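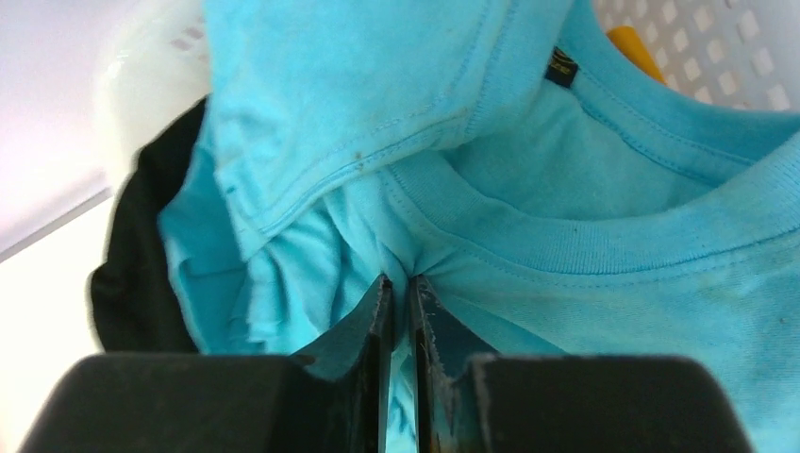 Iltgate Exchange

The Iltgate Exchange is a small commodities exchange in the port town of Iltgate, dealing mostly in barley, wool and lamp oil futures. I've been filling in the commodities pages on this wiki for a while now, and this one was a two-line stub for so long that I finally sat down and wrote it properly. I traded there as a local (meaning with my own money, on my own account) for nine years, so where the printed sources run out I've used my own memory and said so.

Origins

The oldest record of organized trading in the town is a market charter from 1416, which let the wool merchants hold a weekly sale by the harbor wall. It says nothing at all about contracts for later delivery, so please don't write that the exchange was founded in 1416! I've taken that out of the article before. What the charter does show is that buyers and sellers already met on a Wednesday, and Wednesday is still the day the wool contract settles.

Forward deals in barley came much later, when the maltsters upriver wanted to fix a price before harvest. They met in the back room of the Drurkari coffee house, and a lot of the floor slang comes from there. A "saucer" is a half-size contract. To "leave the spoon in" is to keep an order open overnight, which you'll still hear from the older brokers, though the screen just calls it good till canceled.

Contracts

The barley contract is for 100 tons, delivered to an approved warehouse on the river. Wool trades by the bale and comes in 2 grades, long and short, and the gap between them is a popular spread trade (it was my bread and butter, and some months it was more like my crusts). Lamp oil is the odd one. Hardly anyone burns the stuff now, but the contract hangs on with a few loyal hedgers and a price that can jump on a single order. I'd stay well away from it unless you know who is on the other side.

Delivery is rare. Most people close out or roll to the next month before the notice period starts in the last week. I did once forget a long barley position and get a warehouse receipt in the mail, and the storage fees ate up what I'd made on the trade.

Members and clearing

Membership comes with a seat, and seats can be leased. Most locals lease, as I did, and pay the owner every month whether they trade or not. The biggest member firm is Charpentier, which handles orders for the maltsters and keeps the largest desk in barley. Clearing is done by Dridell, a separate company that stands between buyer and seller and collects margin from both. Margin calls go out at 4 p.m. and have to be met before the next morning's open. In my day the call was a phone call, and you learned to dread it.

The floor

Open outcry was in the wool ring to the left of the main doors and the barley ring at the far end, with the lamp oil crowd squeezed in under the stairs. Jackets were color-coded by firm, and locals could wear whatever they liked as long as the badge showed. The rings closed one at a time as trading moved to screens, with barley going last. I miss the noise more than I expected to, but I have to admit the prices are tighter now and there are far fewer arguments over who said what.

The building itself is still used for the annual members' meeting in January. The old price boards were left on the wall, with the last barley prices still chalked up.

See also: Barley futures; Open outcry; Clearing house; Spread trading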